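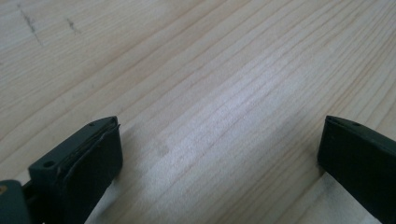
Notes on gripper width estimation, since the Moken 3 branch merged. Short thread.

The old estimator took width from fiducials on the fingers. Fine in the lab, bad in kitchens. One occluded tag and the width trace drops to zero for several frames, and the policy learns that zero means "close."

The new one segments both fingertips, fits a line to each inner face, and takes the gap along the closing axis. No tags. Runs on the wrist fisheye at full rate.

Test set: 2,000 frames, hand-labeled, split by surface. Dark counters, tile, bare pine. We expected pine to be the easy split. Dark green fingers, pale background, what could go wrong.

Shadows. The segmenter merged the left finger with its own shadow and reported the gap as too narrow. Always the same sign, so averaging does nothing for you.

Fix was in augmentation. We now paste soft shadows next to the fingers at random offsets and keep the mask tight to the plastic. Median error on pine went from 22 pixels to 3.

Second problem: pad wear. When a layer of the pad starts to lift, the upper rim goes ragged and the line fit tilts. We now drop the top of the contour before fitting. Crude. It works on every worn pad we have.

Visual odometry is a separate complaint. On plain boards the tracker can lose up to 40 percent of its features. Grain is long parallel streaks, so corners are rare and motion along the grain is poorly constrained. Small scuffs and pencil-type marks are worth more than the rest of the board.

For now Zekitz flags those segments with a covariance check and leaves them out of training. Jirnbridge wants them interpolated. I'd keep them out until the IMU timestamps are fixed.

Config is in the repo under width/contour. If you're still on the Brunner calibration format, run the converter first. It will not warn you.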